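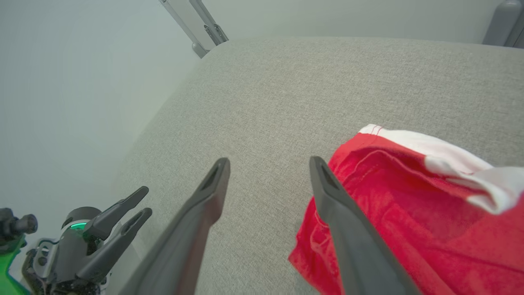

Relatório de progresso - Projeto Clornar, roupa em segunda volta

Para: Fundo Teshome de Apoio Local
De: Equipa do Projeto Clornar, Ovitz
Data: 11 de janeiro de 2018

1. Ponto de situação

Escrevemos este segundo relatório com muita vontade de contar o que se passou desde o último. A sala de triagem e dobragem de Ovitz está a funcionar em pleno, o empréstimo de roupa às famílias já arrancou e a oficina de arranjos, que no plano inicial só aparecia na segunda metade do projeto, começou mais cedo porque as pessoas a pediram. Passaram pelas nossas mãos 1.042 peças de roupa. Dessas, a grande maioria seguiu para as prateleiras ou para a mesa de costura, e o resto foi cortado para panos de limpeza, enchimento e amostras de tecido.

O apoio do Fundo cobriu as estantes, a máquina de lavar, o mobiliário do canto de estar e as horas da costureira. Explicamos cada rubrica mais à frente.

2. A sala

Quando recebemos as chaves, a sala tinha um balcão comprido, uma janela que não fechava e pouco mais. A janela foi a primeira coisa a tratar, ainda em maio, e ainda bem, que a chuva entrava por ali e roupa guardada com humidade é roupa perdida. Depois vieram as estantes e só no fim o canto de estar.

Esse canto merece um parágrafo inteiro! Tínhamos previsto um banco simples para as pessoas esperarem. Acabámos por escolher assentos estofados em tecido cinzento-claro, de trama fina e salpicada, e foi das melhores decisões do projeto. Quem chega senta-se, pousa a roupa ao lado, começa a ver costuras e a virar mangas do avesso e, passado um bocado, está a trabalhar connosco sem que ninguém lho tenha pedido. O cinzento ajuda muito na triagem: uma peça vermelha e branca, como a que abre este relatório, destaca-se logo, e um fio puxado ou uma bainha enrolada veem-se melhor ali do que no balcão, que é castanho-escuro e engole tudo.

As paredes deste lado ficaram claras e sem nada pendurado. Houve quem quisesse cartazes, e talvez venham a ter lugar junto à porta, mas na zona onde se examina a roupa preferimos o fundo limpo.

3. Triagem e dobragem

O método mudou bastante em relação ao que descrevemos na candidatura. Começámos por separar a roupa por tamanhos, logo à entrada, e dava imenso trabalho: as etiquetas faltam, os tamanhos variam de fabricante para fabricante, e uma camisola lavada muitas vezes já não corresponde ao que diz na gola. Agora separamos primeiro por tipo de tecido e só depois por tamanho, medindo a peça estendida.

A ordem de trabalho ficou assim:

Abrir o saco e retirar tudo o que não é têxtil (aparecem cintos, cabides, uma vez um termo de café).
Separar malhas, tecidos planos e peças com enchimento.
Verificar golas, punhos, bainhas e fechos.
Marcar com alfinete o que precisa de arranjo.
Lavar, secar, dobrar e arrumar.

As malhas são o capítulo mais difícil e também o mais divertido. São peças macias, que não guardam a forma, fazem pregas onde lhes apetece e têm sempre uma ponta a enrolar-se, sobretudo quando levam uma barra ou um remate de outra cor. Dobrá-las bem exige que se alise primeiro a barra, se encontrem as costuras laterais e só então se feche a peça. Dedicámos duas sessões inteiras só a isto, com muita discussão sobre se as mangas vão para dentro ou para trás (ganhou o "para trás", por uma margem pequena). O resultado nota-se nas prateleiras, onde as pilhas de malha se aguentam de pé e se pode tirar uma peça do meio sem trazer as outras atrás.

Deixámos de misturar vermelhos com brancos na lavagem, como é evidente, mas as peças que já trazem as duas cores cosidas precisam de mais cuidado. Lavamo-las à parte, a frio, e ficam a secar na horizontal. Criámos uma prateleira própria para elas, com uma etiqueta grande a dizer "duas cores", e é das que mais se esvaziam.

4. Empréstimo às famílias

Há neste momento 11 famílias inscritas no empréstimo de roupa de criança. Levam o que precisam, usam enquanto serve e devolvem quando deixa de servir. A ficha de inscrição tem uma página só, reduzida à custa de muita insistência de quem a preenchia, e as famílias escolhem diretamente nas estantes.

Receávamos que a roupa voltasse em mau estado ou que simplesmente não voltasse. Tem voltado, e bastante dela já dobrada à nossa maneira! Uma mãe devolveu um casaco com botões novos, melhores do que os originais, e pediu desculpa por não ter encontrado iguais. Várias famílias acrescentam à devolução roupa própria que deixou de servir em casa, e é por isso que a secção dos dois aos quatro anos está hoje a abarrotar, ao passo que a dos dez aos doze continua fraca. Precisamos mesmo de calças para essas idades.

5. Oficina de arranjos

A retrosaria Clovetti cedeu-nos linhas, elásticos e retalhos de malha, e empresta a máquina de corte e cose sempre que não está a ser usada na loja. A costureira contratada com a verba do Fundo orienta cada sessão e prepara de véspera uma caixa com os arranjos mais urgentes.

O que mais se faz é coser bainhas, substituir elásticos e fechar buracos de traça. A bainha em malha foi a grande conquista do período. Nas primeiras tentativas o tecido ondulava todo e a costura rebentava ao vestir; com agulha de ponta redonda e um ponto que cede, as peças saem direitas e confortáveis. Temos uma caixa com as experiências falhadas, que serve para ensinar quem chega de novo e que toda a gente gosta de remexer.

Quando uma peça tem a orla desfiada num só canto, tentamos sempre salvá-la com um remate. Quando o desfiado apanha a frente toda, vai para retalho, com alguma pena, e aproveita-se a parte boa para joelheiras e cotoveleiras.

6. Dificuldades

A secagem é o nosso ponto fraco. O estendal chega para uma máquina de roupa e nos dias húmidos as malhas grossas ocupam-no até ao dia seguinte. Chegámos a ter 30 sacos à espera de triagem, encostados à parede do corredor, e tivemos de suspender as entregas durante uma semana. Foi aborrecido para quem vinha de longe com a roupa já ensacada. Desde então pedimos que nos avisem antes de trazer mais de dois sacos, e o corredor voltou a ser um corredor.

O tecido dos assentos também nos ensinou uma coisa: apanha cotão com uma facilidade espantosa, principalmente das malhas mais felpudas. Passamos o rolo no fim de cada sessão. Vamos mandar fazer capas amovíveis, num cinzento parecido, para poderem ir à máquina.

A medição das peças continua lenta. Experimentámos colar uma fita métrica ao balcão e funcionou bem até a fita se descolar numa das pontas e começar a dar medidas generosas demais. Voltou tudo atrás nesse dia. A próxima será pregada.

7. Utilização da verba

As estantes e a máquina de lavar ficaram dentro do orçamentado. O mobiliário de estar custou um pouco mais do que o banco previsto, e compensámos a diferença com os materiais de costura que a Clovetti ofereceu. As horas da costureira estão a ser gastas ao ritmo combinado. As faturas seguem em anexo, pela ordem das rubricas da candidatura, com a transferência entre mobiliário e materiais assinalada à margem.

8. Próximos passos

Instalar um segundo estendal, suspenso do teto, por cima da máquina de lavar.
Encomendar as capas para os assentos.
Abrir uma sessão de dobragem e pequenos arranjos para crianças, pedida pelas próprias, que já andam pela sala a fazer pilhas.
Lançar em Ovitz uma recolha dirigida a roupa dos dez aos doze anos.
Escrever as instruções de bainha em malha, com desenhos, para afixar na oficina.

Gostávamos muito de receber a equipa do Fundo Teshome numa tarde de triagem. Avisem-nos da data com alguns dias de antecedência e guardamos um saco por abrir - é a melhor parte.

Equipa do Projeto Clornar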